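**Gristthorpe slotted table and the things we keep with it**
Equipment page, looked after by Brock Grewal. Ask me before Monday if you want to change how the table is laid out.

I have been going on about this table ever since it arrived, so I finally sat down and wrote it up properly. Most of what follows is about the table itself and the marbled top, with notes on the microwave and the tub toward the end. If you only came for the microwave settings, skip down.

## The table

The Gristthorpe is an aluminum extrusion table, meaning the surface is made of long parallel rails with slots running between them. You slide a nut into a slot, drop a bolt through whatever you want held down, and tighten. You can set things exactly where you want them, shift them a finger's width the next day, and there are no holes to drill and no holes to regret. I came from years of solid benches that looked like a dartboard by the time I was done with them, and I still get a kick out of moving something without reaching for a drill!

It is grey, it goes with everything, and it doesn't show much. Small screws do vanish into the slots (a magnet won't help you get the table's nuts out of there if they're stainless, so keep a thin pair of tweezers nearby). Crumbs go in as well. A narrow paintbrush gets most of them, pulled along the slot toward you, and a vacuum with the crevice tool gets the rest.

A few things I wish I had known in the first week:

- Put the nuts in before you place anything heavy. You can get the drop-in kind past an obstacle, but the plain ones only go in from the end of the rail.
- Snug is enough. If a bolt is squealing you have gone too far.
- Anything with small rubber feet can rock if one foot lands on a slot. Turn it a little, or slip a thin board under it.
- Liquids travel. A spill at one end can show up at the other, so wipe the rails lengthwise and check the far end.

## The marbled top

Now the part I really like. The flat surface we work on is the Paveck top in green and pale yellow, with swirls and veins all the way across. I picked it from a chip the size of a playing card and was a bit worried about how it would look at full size. It looks great. The pattern is busy enough that a stray pen mark or a little dust disappears into it, and it makes a nice change from the grey and white that everything else in a workroom seems to come in.

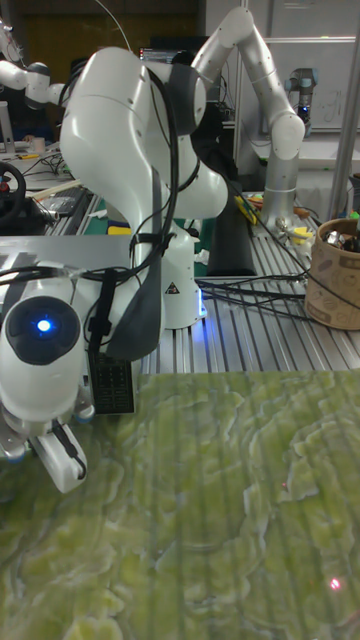
The one drawback of all that swirling is that small green things get lost on it. Peas, if you're sorting lunch. Rubber washers, if you bought the green ones like I did. I put a sheet of plain white paper down when I'm working with anything tiny, and then it's no trouble at all.

Paveck lists the top at 19 mm thick, and it feels as solid as that sounds. It doesn't ring or flex when you set something down hard. Two people can carry it easily enough, though I'd say go through doorways with it on edge and somebody walking ahead.

### Cleaning it

Warm water with a drop of dish soap, then a dry cloth. I've tried fancier stuff and it only left streaks that caught the light. Don't use the scouring side of the sponge. For tape residue, a little cooking oil on a paper towel, left for the length of a cup of coffee, then soap again to get the oil off. Sticky labels come off the same way.

Please don't cut directly on it. We have boards for that, and they're much cheaper to replace.

### Heat

Plates straight from the microwave are fine on a trivet or a folded towel. I haven't tried a bare hot dish on the top and I'd be grateful if you didn't either.

## The microwave

The silver microwave is the Nguyen countertop model, rated at 1000 watts. It stands right on the table, on the left, with the black control panel on the right side of the front next to the dark glass window. The keypad is a grid of small buttons with printed labels, and the labels are small enough that I'd suggest reading them before your hands are full.

It's a strong little oven for its size, and I've come to love it for plain food. Leftover rice with a spoonful of water, covered, is as good as fresh. For most reheating I drop it to 50 percent power and give it longer, and the middle of the food catches up with the edges. Full power is for water and for soup, and soup needs a stir partway.

We leave the pale green plates next to it because they fit inside with room to spare. They're light and easy to lift out, and I find the color handy: you can tell at a glance through the dark window whether there's still a plate in there. If you find one when you open the door, take it out before you put yours in. Two stacked plates will heat badly.

Some habits that keep it nice:

- Cover anything with sauce. A paper towel is plenty.
- Leave the door open for a minute after steaming something, then wipe the ceiling as well as the floor.
- Lemon slices in a mug of water, run until it steams, will loosen old splatters. Let the mug sit before you reach in.
- No foil, no forks, no travel mugs with metal inside. I know you know.
- Keep the back and sides clear so it can breathe.

## The cardboard tub

I almost left this off the page, but people keep asking where it came from. The brown cylindrical container with the darker printed pattern is a Jikano storage tub. It's cardboard, it's tall enough for long things to stand up in, and it has an open top, so you just drop things in and pull them out. It lives on the right side of the table, and it has ended up as the home for every long or awkward metal piece that won't lie down politely in a drawer.

I didn't expect a cardboard tub to last as well as it has. Keep it out of puddles, put the heavier pieces in first so the weight is at the bottom, and it's wonderfully steady. Sharp ends go downward, please.

If yours gets a soft rim, a band of wide tape folded over the edge stiffens it up again. I've done this with an older one at home and it's still holding umbrellas.
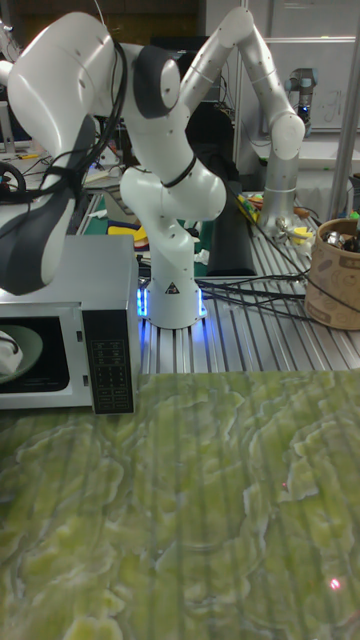
## Ordering and spares

The table comes flat, with the rails bundled and the hardware in a separate box, and the leveling feet are packed inside the hardware box under the flap (I missed them and spent an evening annoyed). Shipping weight for the smaller hardware box is roughly 2 pounds, so if yours feels empty, check with Gristthorpe before you start building.

Spare slot nuts are worth having from day one. Order the same slot size as your rails; the part number is printed on the bag the first ones came in, so keep the bag. Ours is taped inside the cupboard door.

The Paveck top can be ordered cut to size, and they will round the corners if you ask. Ask! Square corners at hip height are no fun. The green and pale yellow is made in batches and the veining differs from piece to piece, so if you want two tops that look at home together, order them at the same time.

The tubs come plain or printed. I'd get the printed one again, as scuffs hardly show on it.

Questions, or a better way of getting crumbs out of the slots, go to Brock. I'm usually near the table in the morning and happy to show you how the nuts go in.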